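The Returns Table
At a mail-order repair shop, a robot arm now takes the first turn at the sorting. The people who used to do it have other work, and mixed feelings.

January 18, 2022

The returns room at Elent starts filling before seven. Parcels come off the van in gray sacks, and until last fall every one of them was opened, emptied and sorted by hand. Elent repairs and resells outdoor clothing and small household goods for other retailers. It employs 55 people in a former seed warehouse in Zomthorpe, and ten of them used to spend the whole shift at the returns tables.

In October the company put an arm on one of those tables. The software comes from a small firm called Mirulska, which charges by the month and sends a technician when something stops. The job is narrow. The arm picks up a returned item, turns it, and sets it down on the side for clothing or the side for everything else.

Hard goods went well from the start. Cloth has been slower. A lined garment folds over on itself, and the fingers may close on the lining and leave the shell behind. On a good shift the table handles 279 items. A practiced sorter does more than that, but she also gets sore wrists, and the company had been losing sorters every winter.

What the sorters do now
Four of the ten are still at the tables. The other six moved to inspection and mending, where the pay is slightly higher and the chairs are better. Retraining took 169 hours of paid time in all, spread over the quiet weeks.

Not everyone likes the change. One woman who moved to mending said she misses the talk across the tables. A man who stayed said he spends more of the day waiting, then hurrying – the arm keeps its own pace.

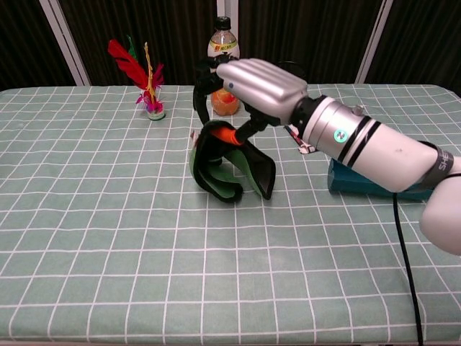
The next table
Elent has ordered a second arm, from a supplier called Uchida, for the shoe line. Management says no jobs will go this year. The sorters have asked for that in writing and expect an answer before the new table is bolted down.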